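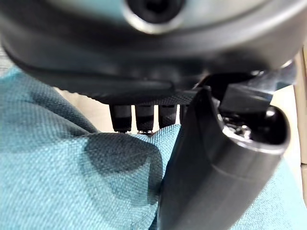
A reviewer of the earlier report wrote that its maintenance interval had been chosen by convenience, and asked why a gripper that handles nothing heavier than cloth should be opened up for service at all. The point was fair. The earlier report gave an interval of 2,000 cycles and did not say where it came from. This section sets out the hardware, the service routine and the records from which the current interval was derived.

3.2 Gripper setup and maintenance

The cell at the Rosholm site consists of one arm, one gripper and a fixed work surface. The gripper is built from a Drellano drive unit in a molded plastic housing, with fingers supplied by Plallix. A small camera mounted at the wrist gives the view in Figure 4, with the underside of the housing at the top, a row of short black pegs below it, and one curved finger at the right alongside a folded teal cloth. The same view is used for grasping and for the visual part of the service check.

The finger is held by a bracket on the housing. A screw is set inside the hollow at the upper end of the finger, and its head can be seen from the camera without removing any part. This was useful in practice. On the first version of the cell the fasteners were covered, and a screw that had backed out was found only when grasps began to fail. In the present version the head is marked with a line of paint at assembly, on the side facing away from the camera, and the line is read with a hand mirror when the arm is parked.

Fabric work loads the gripper differently from work with rigid parts. Grip forces are low, but the finger is often moved sideways against folds, and the load is carried mainly through the bracket and the finger screw. Loose fibers also collect in the finger cavity and between the pegs. In early trials lint was removed with compressed air from the side. This drove some of it up toward the drive unit, and the practice was stopped. Lint is now lifted out with a soft brush and a vacuum nozzle held below the housing.

The service routine is carried out with the arm parked and the drive power locked out. The cavity and the pegs are brushed first. The screw is then checked against its paint line and, if the line has shifted, removed, cleaned and refitted with fresh thread-locking compound. The bracket is checked for play by hand. Finally, power is restored and the finger is opened and closed 20 times without a load while motor current is logged. A rise in current over the stored baseline sends the gripper back for a second cleaning. If the rise remains after that, the finger is replaced. The finger is not re-bent or shimmed under any circumstances, as a shimmed finger in the first version gave a false zero position.

The camera offset is measured again after any step in which the screw has been removed. Skipping this step after the first finger change caused a run of missed grasps, all displaced in the same direction, which was at first put down to the grasp planner. The offset is now stored together with the finger serial number, and the controller will not start a run if the two do not match.

Service records were kept from the first run in May. Paint line movement was first noted at cycle 417, well inside the original interval. The screw had been fitted without thread-locking compound, following the assembly sheet in use at the time. The sheet was corrected and the interval for the visual check was cut to 50 cycles until the end of the trial. No further movement of the line was recorded with the compound in place. Lint, on the other hand, was present at every check, and the amount depended more on the cloth than on the cycle count. Coarse weaves with cut edges were the worst. Hemmed pieces left little behind.

On this basis the two tasks were separated. Brushing is now tied to a change of cloth batch, and the full routine, including the current log, is kept at 2,000 cycles. The Antoniuk controller counts cycles from the finger close command, so that unloaded test strokes are included in the total. Counts in the tables of Section 4 have been corrected for this.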